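**Bin Picking Attendant, two positions — Wadivano returns centre**

Wadivano handles returned and mixed goods for small online shops. Until last year every item was sorted by hand. We now have robot arms lifting single items out of metal bins, and the sorting jobs have changed with them. There is less bending and reaching, and more time spent watching, checking and fixing.

All 10 of our hand sorters were offered training on the new line. Two have since moved to dispatch, and we are filling their places.

The goods are small and rarely alike: toys, tape measures, scrubbers, cleaning mitts, things in clear packets. The arm manages most of them, but it can miss a soft item or try for two at once.

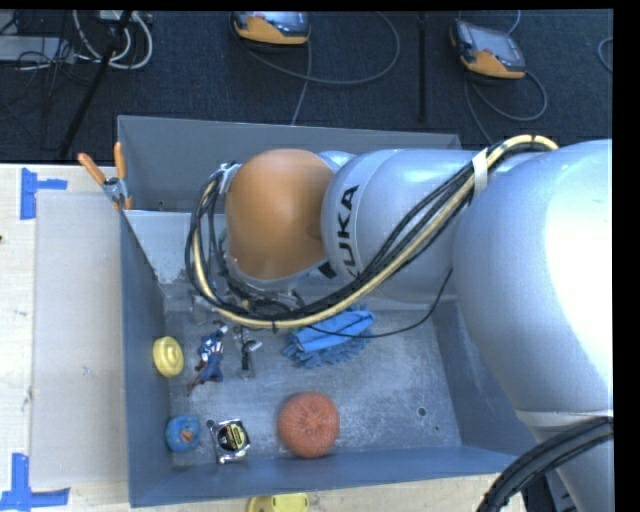
You would look after one cell per shift. That means loading bins, clearing stuck items once the arm is locked out, and writing down what it failed to pick so the programmers can work on it. You would also hand sort for part of each day — the arms don't do glass or anything over size.

The job is 32 hours a week, day shift, with a late start on Thursday. You don't need any robot experience. We do need steady attention, plain written notes and a willingness to stop the line when something looks wrong. Training is paid and takes 17 days, including use of the handheld controls.

Pick rates are recorded for the cell and are not used to rate staff.

To apply, send a short letter to Naa Bonsu, Wadivano. Questions about shifts can go to Deisy Ccori, the line lead. Applications close at the end of April.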